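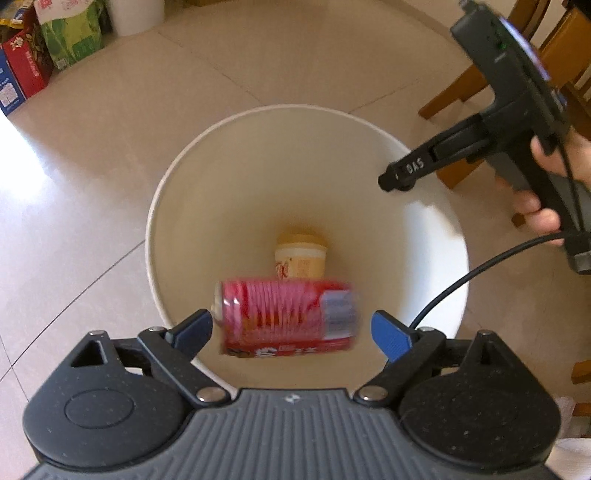
# Brindthorpe Street Litter Counts

27 May 2023
By the Tritska data desk

Print this page | E-mail this page
3 shares | 2 comments

This folder holds the spring litter counts for the town of Brindthorpe. Each row is one visit to one stretch of sidewalk. There are 911 rows covering 48 stretches, all walked in May.

## Files

- counts.csv: the main table
- stretches.csv: street name, start and end corner, length in feet
- codes.txt: the item codes used on the paper forms

## Columns in counts.csv

- stretch_id: matches stretches.csv
- visit: visit number for that stretch, starting at 1
- item: one of 27 item codes
- n: pieces picked up
- rain: y or n, for the 12 hours before the walk
- notes: free text, often blank

## How the counts were made

Walkers started at the lower house number and kept to one side of the street. Anything smaller than a bottle cap was left out. Broken glass was entered as one piece per bottle when the neck could be found, and otherwise as one piece per patch.

Drink cans and paper cups have separate codes. A cup with its lid still on is one piece. A loose lid goes under "plastic, other." Flattened cans count the same as whole ones. 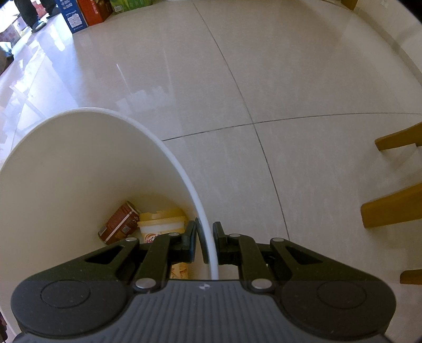
Cigarette ends were counted on only 19 of the stretches, and the n column is empty for that code everywhere else. Please don't read an empty cell as zero. A true zero is written as 0.

## Known problems

The Moschos Street forms got wet and two of them could not be read. Those visits are missing, so the visit numbers for that stretch skip from 3 to 6.

Brernden Lane is split into two stretches at the rail bridge. An older version of the table had them joined. If your copy has no stretch_id ending in "b", download it again.

Some walkers wrote "wrapper" without saying foil or plastic. These were coded as plastic, other, and the original word was kept in the notes column.

Stretch lengths were taken from the town street map and do not allow for driveways.

## Use

Free to copy and reuse with credit to the Brindthorpe Street Litter Counts. Corrections to stretches.csv are welcome, with the stretch_id in the subject line.

Print this page | E-mail this page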